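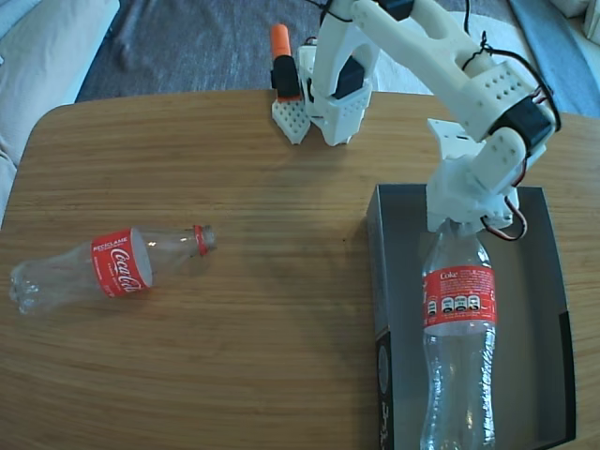
Visit report: Rulix field logistics base, Bralberg
22 June 2023

The Rulix base at Bralberg supports civilian monitoring teams assigned to ceasefire lines. It holds vehicles, radio equipment, water treatment units and medical stores, and it runs the pre-deployment course for new monitors. The open day covered the vehicle hall, the communications room and the training ground.

The vehicle hall has 14 service bays. Armored four-wheel-drive vehicles go through a fixed sequence: underbody inspection, door hinge check, radio fit, road test. Door hinges get the most attention. The added weight of the ballistic panels wears them faster than any other part, and a door that sags will not seal. Replacement hinges are held on site. Windshields are ordered as needed and have the longest lead time of any item in the hall.

Communications staff demonstrated the Zundix reporting system, which sends incident forms over a low-bandwidth satellite link. A form carries position, time, type of incident and a confidence grade from one to four. Forms that cannot be sent are stored on the handset and queued. In the last reporting period the base processed 491 forms, of which 68 were returned to the teams for correction. The usual fault was a missing grid reference – the handset accepts a blank field, and a software change to prevent this is planned for August.

The training ground lies on the north side, past the fuel store. Courses take 20 trainees and cover convoy spacing, checkpoint procedure, map work and first aid. Visitors watched a checkpoint exercise in which the lead vehicle stopped short, switched off its headlights and waited for a hand signal before moving up. The exercise was run twice, the second time with the radio net down.

Questions were taken in the canteen. Several concerned the Hnatiuk crossing, where patrols are suspended pending new access terms from both sides. Staff confirmed that two vehicles remain assigned to that sector and declined to give a date for resumption.

The next open day has not been scheduled. Access is by the east gate, and photo identification is required.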